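Tomo Kitchen Notes
Home | Kitchen | Laundry | Pantry | Ask me

Washing up in a small sink without losing your mind

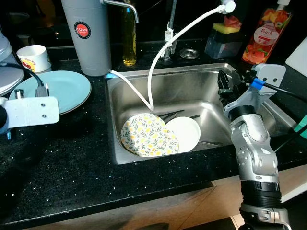 I used to let everything pile up until after dinner, and then I'd stand there grumbling at the lot of it. Now I wash in little rounds, a couple of plates and whatever we ate with, and it takes me 6 minutes tops (yes, I timed it, I'm that person).

Plates go first in my house. Scrape them, give them a quick rinse, then soap. If you've got a pretty printed plate you love, keep the scratchy side of the sponge off it! I ruined a whole set from Skomel that way, and I'm still sore about it.

Chopsticks I do as a bundle. Hold them all in one fist, rub the sponge up and down, then roll them between your palms under the tap like you're trying to start a campfire. Dry them tips up in a tall mug. Thin ones slide around like crazy in a drying rack, so I gave up on that.

Spoons and other flat metal things get wiped with a towel right away or they spot, at least with our hard water.

Water filter on the counter? Wipe the spout when you wipe the faucet. I went months without doing mine and the gunk was pretty gross. And if you keep your cooking oil near the sink like I do, wash the bottle too, it gets a sticky film and then so do your hands.

Last job is the sponge. Squeeze it hard and stand it up in its holder so air gets around it. Granite gets a dry cloth, especially along the rim of the sink where the puddles sit.

Next up, my greasy stove hood. Wish me luck!

Contact | © Tomo Kitchen Notes | Back to top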